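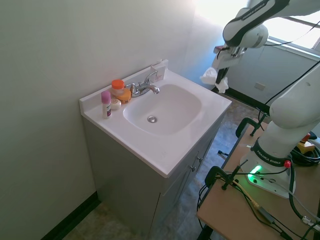

White basin with single-lever tap, grey cabinet beneath.

Residents' Forum, Doucette House
Topic: Replacement of bathroom basins and taps, October programme
7 replies

Majdi Moussa (Housing Office)
Residents are advised that the replacement of basins and taps will begin in October, starting with the Troltar wing. Work will be carried out between 9 am and 4 pm. Water to each flat will be turned off for part of the day on which it is visited. Please clear the cupboard under the basin before the fitters arrive. Comments may be left in this thread.

northstair
I should like to record an objection to single-lever taps. Two separate taps are easier to repair, and a worn washer can be changed by the resident in ten minutes. A lever tap has a cartridge, and when that fails the whole part must be ordered.

Irkska_Flat9
With respect to the previous poster, I cannot agree. My mother has arthritis in both hands and has not been able to close a twist tap fully for two years. A lever can be moved with the wrist. The repair question is a matter for the office.

northstair
I accept the point about arthritis. My concern is that residents were not asked. A choice of two fittings would have met both needs at little cost.

Majdi Moussa (Housing Office)
A choice was considered. The price agreed with the supplier depends on one model being used throughout the building. Residents with a medical need for a different fitting may apply in writing, and each request will be answered.

p_ledger
Could the office confirm the cost to leaseholders? The letter I received gives a figure of 496 pounds per flat. The earlier notice said 700.

Majdi Moussa (Housing Office)
The correct figure is 496 pounds. The earlier notice included floor work, which has been put back to a later programme. A corrected notice will be sent to all leaseholders.

greenlanding
I would ask that the shut-off valves be replaced at the same time. Ours has been stiff for years, and the last leak on our landing could not be stopped until the main supply was found. It makes little sense to fit a new tap above an old valve.

Irkska_Flat9
I support this request.

northstair
As do I, on this occasion.

Majdi Moussa (Housing Office)
The request has been passed to the contractor for a price. Residents will be informed of the answer in this thread before work starts in the Troltar wing.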